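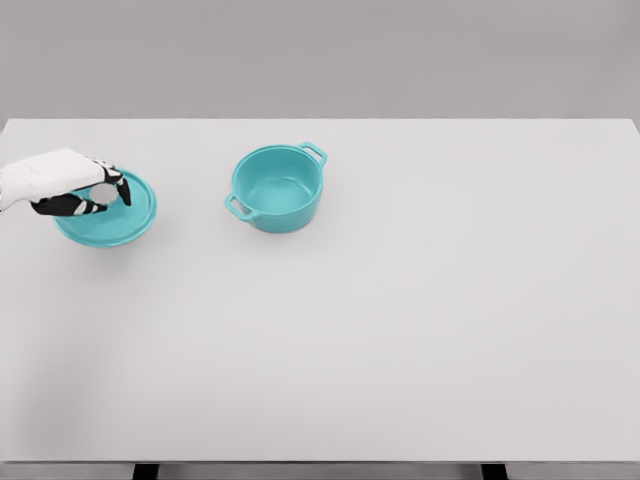

4.2 Where the lids go

Lids were the most argued-over objects in the shared kitchens at Prarnport. We had not planned for this. The interview guide, drawn up by Gebretsadik before either of us had set foot in the building, asks at length about knives, shelf space and the washing-up rota, and gives lids a single prompt on its last page. Residents reached the subject well before we did.

The trouble starts with ownership. A pot has a clear owner because it is heavy, cost somebody money and usually has last night's dinner in it. A lid has an owner only while it is sitting on the pot. Once it is off, as in Figure 2, where the lid and the pot are at least the same teal and could be reunited by a stranger, its standing depends on how closely the two match. In the Ullo kitchen, where almost everything was bare steel, residents spoke of "a lid" and very rarely of "my lid". In the Mai kitchen, which had a taste for coloured enamel, the possessive was used freely and sometimes at volume.

We follow Obradović in calling an object "loose" when its usual keeper can no longer say which cupboard it belongs in. Loose lids were borrowed without asking in both kitchens, and the borrowing was seldom thought worth mentioning afterwards. The same people were strict about pots. One Mai resident, who had written a stiff note about a missing saucepan, was at the time covering her rice with a lid from the floor below. When we raised this she told us that a lid "doesn't count, you're only resting it there".

Uses other than cooking made matters worse. Lids served as spoon rests, as plates for peelings and, for most of November, as a doorstop. A lid put to such work tended to stay in it. The doorstop was a good one – heavy, flat, glass-free – and two residents who had each been looking for it walked past it daily. Neither recognised it until the door was replaced.

Labelling was tried in the Bronine kitchen, with mixed results. Residents there had numbered every pot and lid in marker pen, from 1 up to 100, although they owned nothing like that many and had skipped whole stretches for reasons now lost. Lid 7 was found on pot 2 throughout our stay. It fitted better than the proper one, and the owner of pot 7 had moved out, taking the pot with him and leaving the lid to its new life. By the time of our last visit the numbers had mostly washed off, and the residents we spoke to did not mean to write them on again.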